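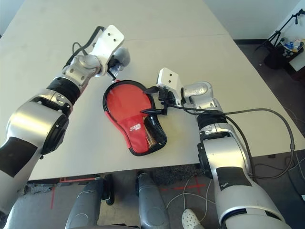 Figure 2. The two arms over the table tennis paddle case, right gripper open at the border of the case.

4.2 The paddle case task

I should say first that the paddle case wasn't my idea. Our student project, which we named Kukix after a very long evening of rejected names, had been getting on nicely with boxes and folded cloths, and I'd have happily stayed there until the end of term. Then Nives Ferri asked what we'd do with something that has a zip, a shiny side and a shape that's different at each end, and well, there went March!

The case in Figure 2 has a wide round end and a narrower handle end, and we nearly always laid it down on a slant (a straight start felt like cheating). The operator drives both arms by remote control and has to bring the two grippers in at the edges, hold the case steady with one and work along the zip with the other. The round red panel is glossy and picks up reflections, which bothered our edge finder far more than it bothered any of us. Janaína Nogueira spent two afternoons moving lamps about before we gave up and trained on the reflections as well.

We recorded 123 runs and kept 118 of them. The other five were thrown out because the logging had stopped part of the way through, and I'd like it noted that only one of those was my fault. Oliwia Brzozowska and I took turns at the controls, and you can tell us apart in the data straight away: she goes in slowly and closes once, I go in fast and then fiddle. Our supervisor, Raíssa Conceição, thought we should even this out with a practice session. We argued for leaving it alone, as a learner that copes with both of us ought to be a bit harder to upset, and she let us have our way as long as we wrote it down. So I'm writing it down.

The hardest bit by far was the first touch. If a finger came down a little too far in, it pressed on the panel and the whole case swung round, and then the other arm was reaching for an edge that had moved. This happened in 13 of the runs we kept. We left them in, partly because the recoveries were lovely to watch and partly because we wanted the learner to see them too. Section 4.3 deals with how we marked the start and end of each recovery.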